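Terholm Floor Pickup Unit

Equipment pages / Guest rooms / Terholm

Maker: Brimumer
Type: two-arm mobile unit for picking up floor litter in guest rooms
In use at: Gavalas Stadwood, since February
Contact for bookings and faults: Aqeel Jafri

The Terholm picks up the small trash that guests leave on the carpet and puts it in the room's wastebasket. It has two white arms. In the usual setup the left arm takes hold of the basket and the right arm goes after the litter: candy and snack wrappers, bits of cardboard, crumpled paper. It works one piece at a time and it is slower than a person. A room attendant can clear a carpet in the time the unit needs to line up on its first wrapper.

What it saves is bending. Picking up from the floor was the part of the room routine our attendants complained about most, ahead of lifting mattress corners and scrubbing tubs. With the unit working on the carpet, the attendant can start on the bathroom and come back to a floor that is ready to vacuum.
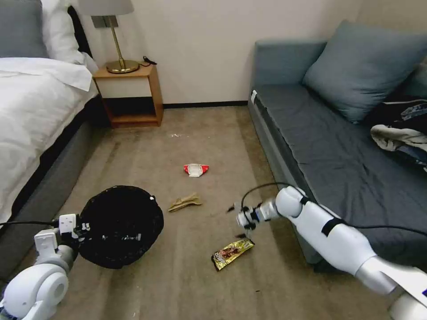 Equipment Pages, Issue 6

What the unit does

It finds and picks up loose litter on open carpet, alongside beds and in front of sofas. It holds a wastebasket steady by the rim and tilts it if needed. It handles soft, light items best. Wrappers are easy for it even when they are crumpled flat, and folded card is fine as long as one edge stands up a little.

What it does not do

It does not vacuum. Crumbs, lint and paper specks stay on the carpet for the attendant. It does not treat stains. It does not make beds, and it should not be asked to move guest clothing. If there are clothes on a sofa or chair, leave them where they are and the unit will work the floor in front. Glass, razors, food with liquid in it and anything that might be medicine must be picked up by a person before the unit goes in.

It also can't tell trash from something a guest wants to keep. A receipt on the carpet looks like litter to it. For this reason we run it in checkout rooms only. Stayover rooms are done by hand, same as before.

Before you start

Knock, enter and check the room as you always do. Walk the floor once and look under the edge of the bed and the nightstand. Take out anything on the list above. Put the wastebasket on open carpet where the left arm can reach it, a little in front of the nightstand if the room has the standard layout. Bring the unit in arms folded, park it facing the wall, set the wheel lock and press Start.

Stay on the same floor of the building while it runs. You do not have to stay in the room. The unit calls your handset when it is finished or when it is stuck, and the two tones are different. The stuck tone is the lower one.

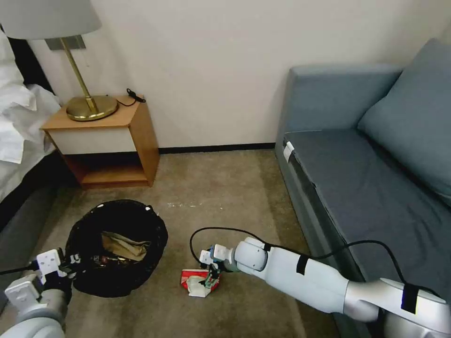 Most of the stuck calls we get are about thin things lying completely flat. The gripper closes, slips off the top and tries again, up to 3 times, and then it calls. You can pick the item up yourself and press Resume, or press Skip and get it when you vacuum. Skip is quicker. Early on people felt they had to free the unit and let it finish the job, and that cost more time than it was worth.

The cable on the right arm needs a look at the start of each shift. It should loop freely over the arm with no kinks. If it has caught on furniture, press Pause before you lift it clear. Do not pull on the arm to get slack.

How the work has changed

When the unit arrived there was a fair amount of worry about hours. Nothing was cut. The room count per attendant stayed where it was for the whole trial, and that was put in writing before the first unit came out of its crate. From February through the end of the trial the unit was sent into 1,413 checkout rooms. In about 700 of them it finished without calling anyone. In the rest somebody had to press Skip, free an item or take over, and that number should be kept in mind when people talk about the unit doing the floors on its own. It does part of the floor, in part of the rooms, and a person closes out every one.

The order of work is different now. Attendants used to do the bedroom from the door inward and the bathroom last. With the unit it is a quick check, unit in, bathroom, then back for the bed, surfaces and vacuuming. A few of our longest-serving people do not like the new order and have kept the old one. That is allowed. The unit is booked by the shift and there is no minimum use.

There is some new work too. Someone has to charge the units, wipe the grippers, write up the faults and teach new starters. At first this was added on top of a normal room load, which was a mistake - it is now counted as paid floor time, and whoever has the unit duty gets a shorter room list that day.

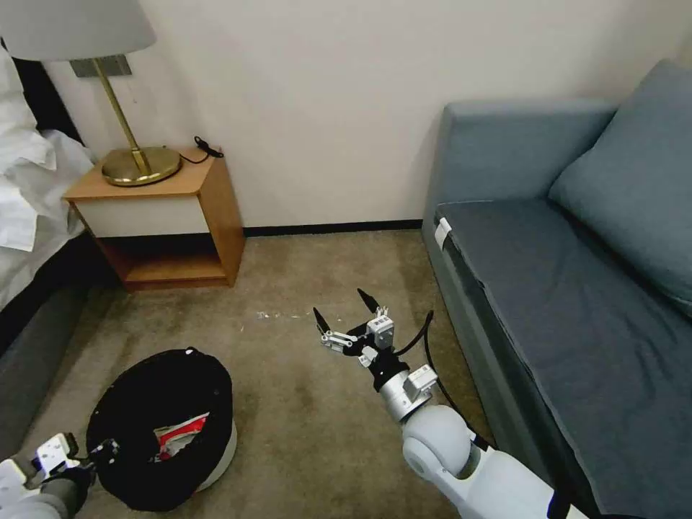

Stadwood Housekeeping Department

Care and cleaning

Wipe both grippers with a damp cloth and the mild cleaner from the cart after every sixth room, and again at the end of the shift. Sugar from candy wrappers builds up on the fingertips and then nothing lets go properly. Do not spray cleaner straight onto the arm. Check the fingertips for wear once a week. Spares are in the unit drawer with the cable ties.

Wastebaskets and liners

The unit will work with a plain basket or a lined one. If you use a liner, stretch it well over the rim. A loose edge gets caught in the gripper and comes up with the next piece. Tying and carrying out full bags is still done by hand.

Noise

Quiet enough that the room next door will not hear it. The low tone on the handset is louder than the unit.

Booking

We have 6 units. They are kept in the linen room on the service side and signed out by shift. Put your name, the floor and the time out on the sheet. If a unit has a red tag on it, leave it on the charger and do not sign it out. Same-day requests go to Aqeel Jafri. Requests for a training session can be left on the same sheet, in the last column.

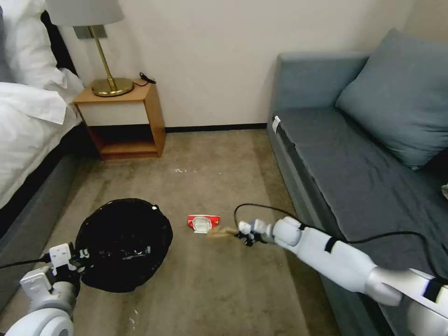

Anastasia Deligiannis says her back is better at the end of a week than it was last winter, but that she would trade one of the units for an extra person on checkout days. She finds it hard to relax when she can hear it working behind her in the bedroom, and she still goes over the whole carpet herself before she signs the room off. She would also like the handset tones changed, as the low one sounds too much like the service elevator.

The tones have been raised with Brimumer and a choice of sounds is expected in the next update. The request for more checkout staff has gone to the front office with the trial results.

Page last checked 7 September 2025

Related pages: Cart stocking list / Vacuum cleaners, upright / Reporting a lost item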